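4 Waage aufstellen und einrichten

Dieses Kapitel beschreibt, wie Sie die Küchenwaage Lido zum ersten Mal in Betrieb nehmen. Lesen Sie bitte zuerst alle Schritte und beginnen Sie erst danach. Die Bedienung der Zeitschaltuhr finden Sie im Kapitel 6.

4.1 Batterien einsetzen

1. Legen Sie die Waage mit der Glasplatte nach unten auf ein weiches Tuch.
2. Öffnen Sie das Batteriefach. Der Deckel wird in Richtung des Pfeils geschoben, nicht gehoben.
3. Setzen Sie 2 Batterien vom Typ AAA ein. Die Polung ist im Fach eingeprägt.
4. Schließen Sie den Deckel, bis er hörbar einrastet.

Hinweis: Bei der Ausführung Lido K liegt ein Schutzstreifen zwischen Batterie und Kontakt. Ziehen Sie diesen Streifen vorher heraus.

VORSICHT: Verwenden Sie nicht alte und neue Batterien zusammen. Auslaufende Flüssigkeit kann die Haut reizen.

4.2 Standort wählen

1. Stellen Sie die Waage auf eine ebene und feste Fläche. Alle Füße müssen Kontakt mit der Fläche haben.
2. Halten Sie Abstand zu Herd, Heizung und Mikrowelle.
3. Wenn eine Tischdecke auf dem Tisch liegt, streichen Sie den Stoff unter der Waage glatt. Eine Falte unter einem Fuß kann das Ergebnis verändern — besonders bei kleinen Mengen.

Als Gefäß eignet sich eine leichte, runde Schüssel aus Edelstahl. Lebensmittel in der Packung, zum Beispiel in einem Karton, können Sie auch direkt auf die Platte legen, aber dann wird die Packung mitgewogen.

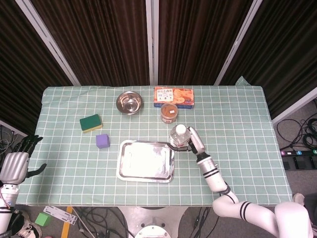
4.3 Nullpunkt einstellen (Tara)

1. Drücken Sie die Taste ON und warten Sie, bis die Anzeige 0 g zeigt.
2. Stellen Sie das leere Gefäß in die Mitte der Platte.
3. Drücken Sie kurz die Taste TARA. Die Anzeige geht zurück auf 0 g.
4. Füllen Sie die Zutat ein und lesen Sie das Gewicht ab.

Für jede weitere Zutat wiederholen Sie die Schritte 3 und 4. Nach 60 Sekunden ohne Bedienung schaltet die Waage sich selbst aus. Der Tara-Wert wird dabei gelöscht.

4.4 Meldungen in der Anzeige

Lo — Die Batterien sind schwach. Tauschen Sie immer beide aus.
Err — Das Gewicht ist zu hoch. Nehmen Sie die Last sofort herunter.
E 51 — Die Waage steht nicht ruhig. Prüfen Sie den Standort nach Abschnitt 4.2 und schalten Sie neu ein.

Wenn die Meldung E 51 bleibt, wenden Sie sich bitte an den Kundendienst von Jodell, Ansprechpartnerin Yaneth Henao. Halten Sie die Seriennummer bereit, sie steht im Batteriefach.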